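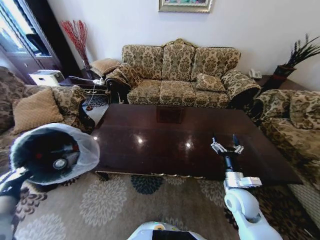
A shiny coffee table with a patterned sofa behind it.

Why does a shiny table show you the lamp?
by Tineke Jansen

Look at a polished table. See bright white spots? They're not paint. They're reflections – light that hit the top and bounced off to your eyes.

Light goes in straight lines. Hits something smooth, bounces off neatly, all in one direction. Hits something bumpy, goes everywhere. That's why the wood shines and the sofa doesnt. Cloth is all tiny threads, millions of little bumps.

Big word time: the sofa pattern is called damask (say DAM-usk). Curly leaves and swirls, usually. People have been weaving it for hundreds of years, way before zippers or TV.

Now plastic. Plastic is a funny one.

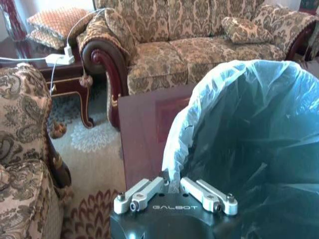

The thin bag folds over the rim of the bin.

A bin liner is very, very thin. So thin that some light goes right through and some bounces back. The word for that is translucent. Not clear like a window, not solid like a door – in between.

Try it! Hold a clean sandwich bag flat up to a window. Then scrunch it a bit and look again. The wrinkly parts look whiter, right? Every crease is bouncing light a diffrent way. Layers pile up too, so less light gets through.

Same thing at the top of a bin, where the bag is gathered. Whitish at the folds, much darker down inside, where not much light gets in.

(Small sandwich bags only, and never over your face. Big bags stay with the grown-ups.)

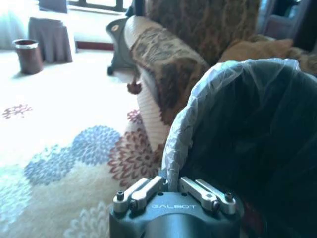

Shiny or not? A living room hunt

You need: a flashlight, paper, a pencil, 3 minutes.

Close the curtains. Point your flashlight at the table. Bright spot? Write SHINY.
Now the sofa. Soft blurry patch? Write DULL.
Now the bin, the floor, a spoon, your sock.
Don't shine it in anybody's eyes. Pets too!

Move your head side to side while you look at the table. The spot slides along with you. The table didn't move and neither did the flashlight – you did, so different bounces reach your eyes.

Send your lists in by 8th June. We got 200 in February and somebody had tested a pickle. (Shiny.)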